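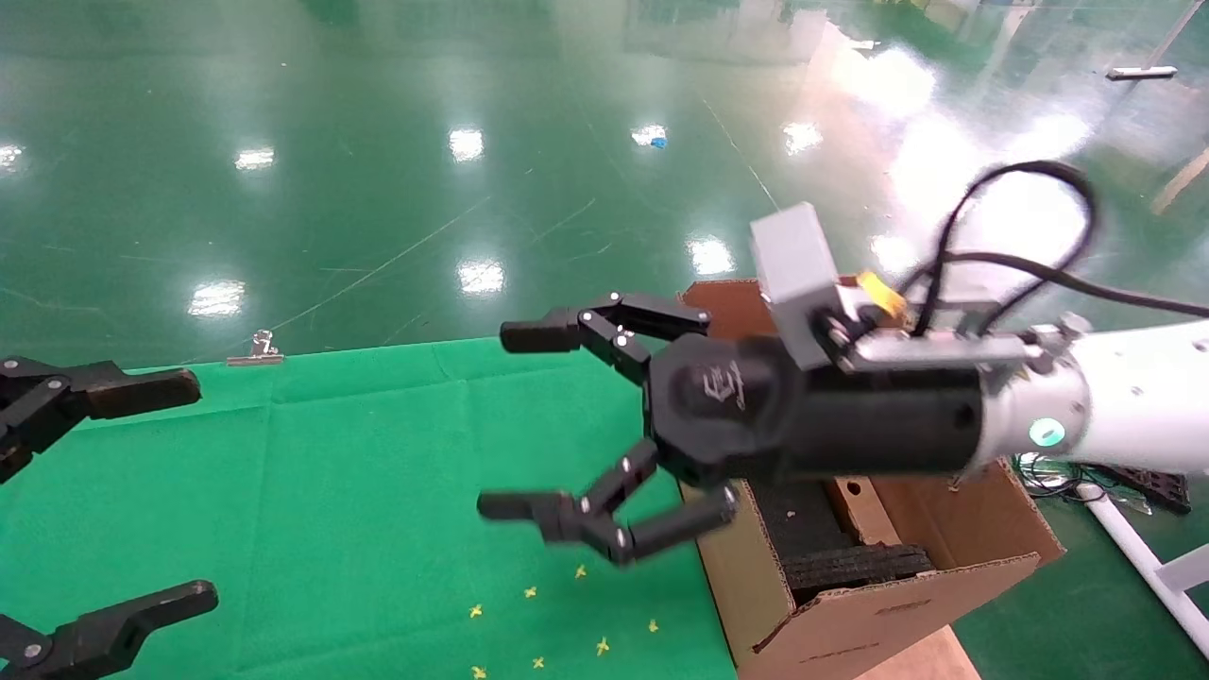

Teleoperation log

August 2021
Tuominen, with Honeylyn Tiongson

Stars on the green cloth today, box to the right with the foam in it. Took 28 demonstrations and kept 16. Most of the rejects were mine — I close the fingers too early and push the star under a wrinkle. Honeylyn is steadier on the left hand. Slower approach tomorrow, and pull the cloth tighter at the clip before each run. Güven wants the glare runs labelled separately.

Last updated: August, T.T.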